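Chapter 4
Where Does the Water Go?

When I was nine my grandfather handed me a bucket and asked me to measure the rain. I left it by the back steps overnight, stuck a ruler in it the next morning, and proudly reported my number. He asked how wide the bucket was at the top. Then he asked how wide it was at the bottom. I had no idea why he cared (it was a bucket!), and I went off to breakfast feeling cheated.

He cared, of course, because a bucket with sloping sides fills up faster near the bottom, so my ruler was reading too high. I have been thinking about rain gauges ever since, and this chapter is where I get to drag you along.

We'll spend most of our time in the Punura valley, a small place with one river, one mill town called Sadowski, and a very stubborn weather station. In an average year the station catches 1,022 millimeters of rain. The river carries away far less than that, and the missing part is our subject. Some of it soaks into the ground. Some goes back into the air off leaves and puddles, and some sits in Lasen Pond all summer, slowly shrinking.
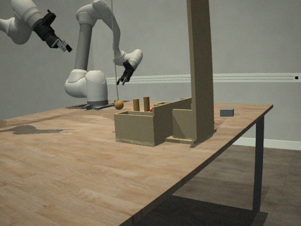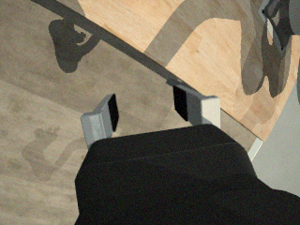
Toivo Mustonen kept the station's notebooks for years, and I'll quote him a lot, partly for his numbers and partly for his grumbling. "April: gauge full of beetles again" is one of my favorite entries in all of science. His notes cover 3,070 mornings, and we'll use two short stretches of them, one wet and one dry, to build what's called a water budget.

A water budget works just like the one for your money. You write down what comes in, what goes out, and what's left in the account. If the columns don't match, something got away from you, and you go looking for it. Konrad Bielecka, who taught me this stuff, used to make us find the leak before we were allowed lunch, so I promise you can learn it hungry.

Before you start section 4.1, dig out a straight-sided jar and set it outside, well away from trees and the edge of the roof. Leave it there while you read. We'll need it by the end of the chapter.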